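The notice from Wallex arrived on April 11, 2022, and the claimant read it standing in the hall. Policy suspended pending itemization. Every textile in the house at Cloltstead was to be listed by weave, color and condition, one line each, before the flood claim could proceed. The form had 12 columns.

The claimant started in the front room, with what was nearest the sofa.

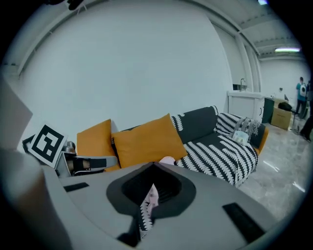
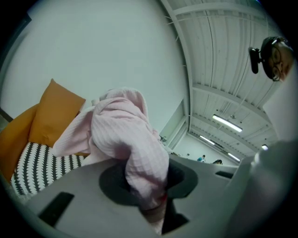 ## Schedule A: Soft Goods

Line 1. Cloth, pink, waffle weave. Condition: fair. Replacement value: unknown.

The form did not accept "unknown." It accepted a figure or a zero. The claimant entered a zero and moved on.

By evening the schedule had reached line 271. The curtains took up four lines, as the form treated lining as a separate article. The rug from the landing took up one, although it had come apart in two pieces and each piece was now in a different room. Under "Cause of loss" the permitted entries were water, fire, theft and moth. The claimant wrote water 271 times and felt, near the end, some doubt about the word.

## Schedule B: Exclusions

The adjuster's office at Brarkach returned the form after nine days. A letter explained that articles stored above the high-water mark could not be claimed as damaged. The mark had been fixed by survey at 300 millimeters above the ground floor. The linen closet was upstairs.

The claimant measured the stain on the closet wall. It began at the ceiling and came down to the second shelf. No part of it connected with anything below. A plumber had already checked the roof tank and the pipes and found them sound, and had charged for the visit.

This was set out in a reply, with measurements. The reply was returned with a reference number and a request to choose one cause per line.

## Schedule C: Settlement

The offer came to $1,710, less the deductible. It covered the rug (as two items) and the curtains without their lining. A second sheet, on the letterhead of a firm called Aquino, stated that the house had been inspected and the upper floor found to be dry.

The claimant had let no inspector in. The date given for the visit was in April, before the flood.

The claimant signed in the space provided, then went up to put the towels away. The stain had reached the third shelf. On the back of the offer there was room for additional lines, and the claimant wrote 272 in the margin — the shelf itself, pine, painted — and under "Cause of loss" left the column blank.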